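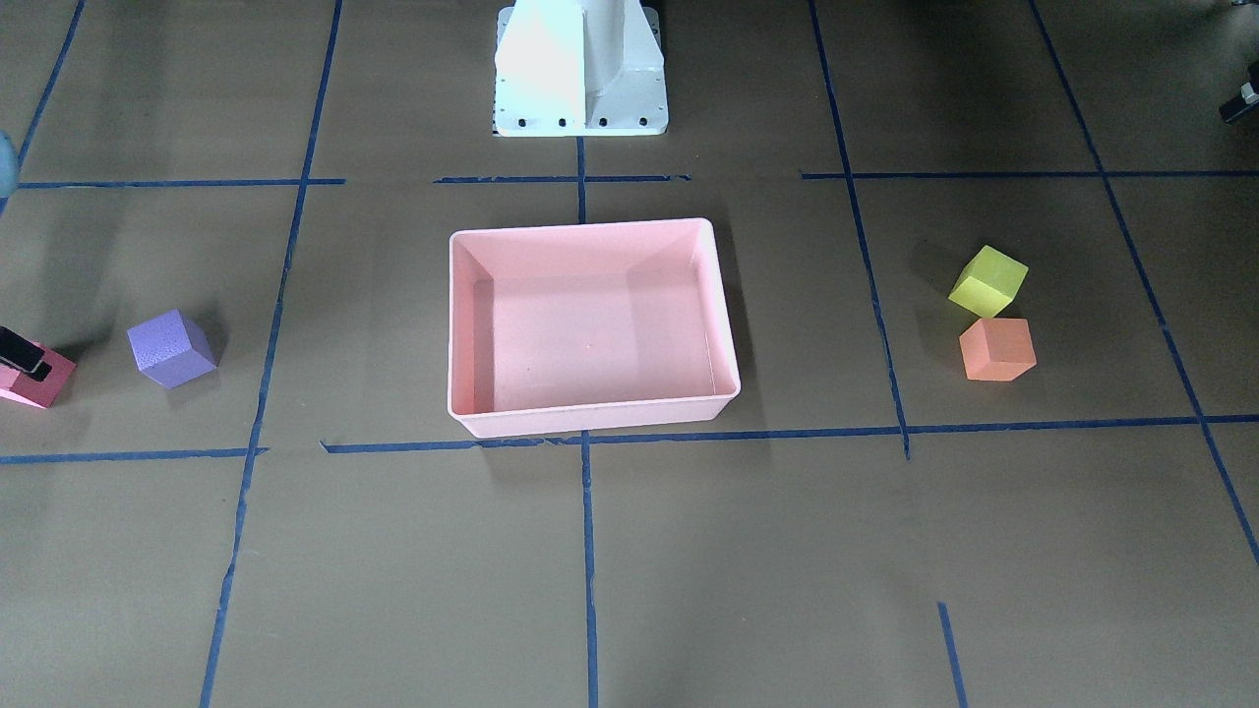 Every January I ask my students the same thing on the first day of class: which chore would you hand to a machine first? Laundry wins, then dishes, then picking up after the kids. They always assume the last one must be nearly solved by now, and I love watching them argue about it! Take a pink tray and a handful of foam cubes, one of them purple and sitting off by itself on the left, two more side by side on the right. You'd tidy that up without putting down your coffee. For a robot it's a proper job, and we'll spend most of Chapter 3 on it.

So, can machines do our chores yet? My answer is "some of them, slowly, if you set the room up nicely." A dishwasher counts, I suppose - it does one thing in a closed box and you do all the loading. The trouble starts once the box is open and things can lie at any old angle.

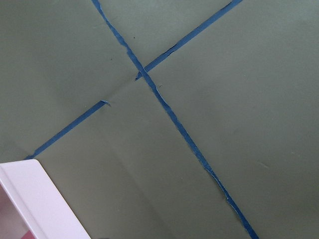
I first ran into this on the shop floor at Stisside, where I spent a summer next to a packing line. The parts arrived in a neat row and the arm was wonderful. Then a carton tipped over, and a man with a broom fixed in 40 seconds what the arm couldn't fix at all. I've been a bit suspicious of glossy demo videos ever since (you'll get to pick one apart in Exercise 13).

Homes are worse, of course. My kitchen changes its layout every time my family walks through it, and the light is different at breakfast and at supper. 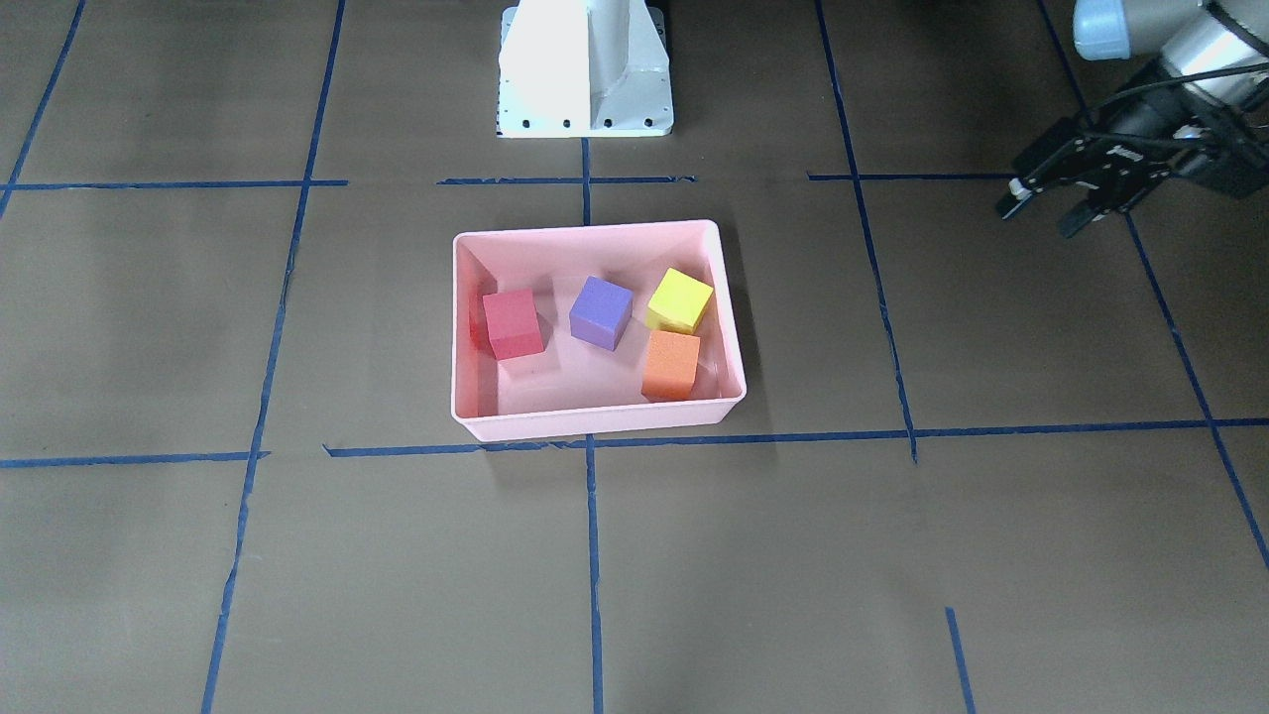
We'll start small, then, with picking one object up and putting it down where it belongs. After that come two objects that touch, which is harder than it sounds, because fingers need space to get in. Keep a notebook handy as you read, and jot down any chore you do with your hands today - we'll come back to your list in Section 3.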